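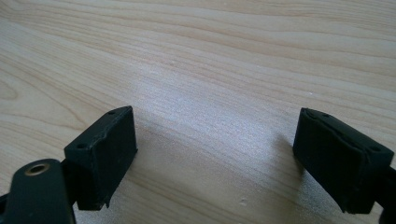
# Gripper demonstrations, Imthorpe bench

7 June 2026

The pictures on this page go with the Stekent set, a collection of hand-guided grasps we are putting together to train a pick-and-place model. A person holds the gripper, carries out a short task, and the camera on the tool records it. Each run is saved as one example. The model later has to work out from those examples how far to open, where to close and when to let go.

Wilma Semple keeps the task list and checks the recordings. The target is 200 runs for each task, and 100 of those have to begin with the gripper open and clear of the object.

## Open, over the table

Both fingers apart, with bare wood between them. The black pads have two small holes each in the top face and are scuffed at the edges. The right one has a flap of its covering hanging at a corner.

Pad wear is logged with every batch, as a worn edge changes how the fingers look to the camera. Pads are not swapped in the middle of a task. If they have to be changed, the new pair goes in the log under its own number and the count carries on.

## Closed, on a coiled cylinder

The jaws hold it upright from either side, low down, with the plain white band at the top left clear. The brown part is ridged all the way down and creased in places. 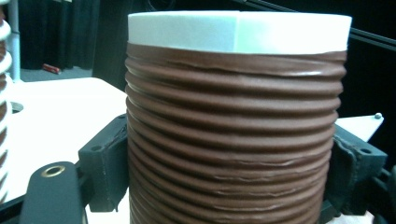
Ridged objects are on the list at the request of the Sukavley group, who had plenty of smooth boxes and tubes in their own data and very little else. Each grasp is held for 5 seconds before the operator moves on, and the whole run is kept, including the approach. Slips are kept too. They are marked as slips and stored with the rest, and Ó Néill decides at the training stage whether to use them.

Operators change over after 4 tasks. People close the gripper at different speeds and come in at different angles, and we want that spread in the set.

The older runs from December used a different camera mount and are listed on a separate page. Please don't mix the two when copying files. Corrections to labels go to Wilma, with the run number and the task name.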